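Home | About us | What we record | Sites | Careers | Contact

About Schwerdtfeger

Updated September, by Morfudd Sayce
Reading time: 4 minutes

Schwerdtfeger records examples of people handling everyday objects, checks them, and supplies them to teams that train robots. We have 14 staff on two sites. Recording is done at Hastdale, and checking and labelling at Esadcombe. We do not build robots or train models ourselves, although we work closely with people who do both.

A learning system of this kind works from demonstrations. A person carries out a short task with a pair of hand-held grippers, and the views from the gripper cameras are stored alongside a wider view of the table. Each recording is one attempt at one task, with a start, an end and a written instruction. Our catalogue holds 134 tasks at present. Most involve things found in a kitchen, a hallway or a desk drawer. 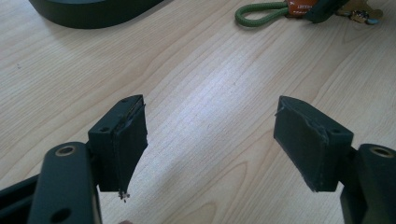 Keychain task, gripper view, jaws open.

Small items with several linked parts make up a large share of our current work. A keychain has a soft loop, rigid pieces and joints between them, so its shape on the table changes from one attempt to the next. A mug does not do this. For a system that has to choose where to grip, the variation matters more than the size of the object, and we ask operators to set the item down differently before every attempt.

Each operator works from a task card. The card gives the instruction in a single sentence, the objects required and the condition that ends the attempt. It does not prescribe a path for the hands. Operators differ in how they approach an object, and we keep those differences in the set. 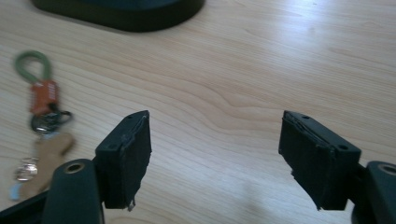
Do you keep attempts that fail?
We keep them, marked as failed and stored separately, and clients decide whether to use them. An attempt is only deleted when the recording itself is damaged or incomplete.

How a session runs

Sessions at Hastdale start at 9.30 and are led by Soo-ah Lim, who joined us from a packaging test laboratory. The steps are the same for every task.

1. Set the table. The objects on the card are placed by hand. Their starting positions are varied within limits given on the card.

2. Check the views. The operator opens and closes both grippers, and the session lead confirms that the clocks agree. A mismatch of a few hundredths of a second is enough to spoil a recording for training, and it is hard to correct afterwards.

3. Record. The operator holds one gripper in each hand, with both in view of the wider camera at the start. Hands stay at the near side of the table until the signal. For the keychain card the other fixed items are a black rack with pegs and a dark oval tray. 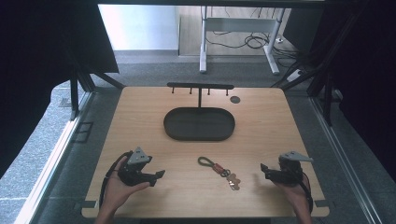 4. Mark the attempt. The operator enters a result straight away: complete, failed or void. There is a notes field, and it is used less than we would like.

5. Reset. Objects go back to a new starting position, and the next attempt begins. Operators change over every hour, as tired hands produce slow and repetitive examples.

Checking and labelling

Recordings reach Esadcombe overnight. Every attempt is watched in full by one person, who trims the idle time at both ends and compares the result with the operator's entry. Where the two disagree, a second person decides. The written instruction is then checked against what was done – a recording of a clean and successful movement is of little use if the sentence attached to it describes a different one.

We also label the stretches in which the jaws hold nothing. Opening, waiting and moving towards an object are part of the task, and a system trained only on the moments of contact tends to handle the approach badly.

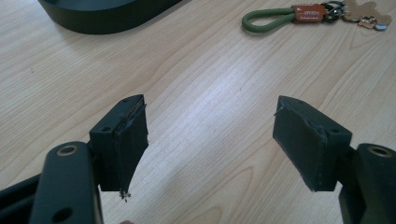 What we supply

Our main release is called Skultalton. It is delivered in batches, each with its task cards, results and a log of the changes made during checking. The latest batch contains nearly 209 hours of trimmed recordings. Failed attempts are available on request in the same format.

We also record to order. A client sends the objects or a list of them, we draft the cards, and a trial run is agreed before the full number of attempts is booked. Changes to a card after the trial are treated as a new task and given a new reference.

Working with us

Operators are employed, paid by the hour and trained for a week before their attempts enter the catalogue. Previous experience with robots is not required. Steady hands and some patience with repeated work are. New training groups begin on a Monday, and current openings are listed on the Careers page.

Home | About us | What we record | Sites | Careers | Contact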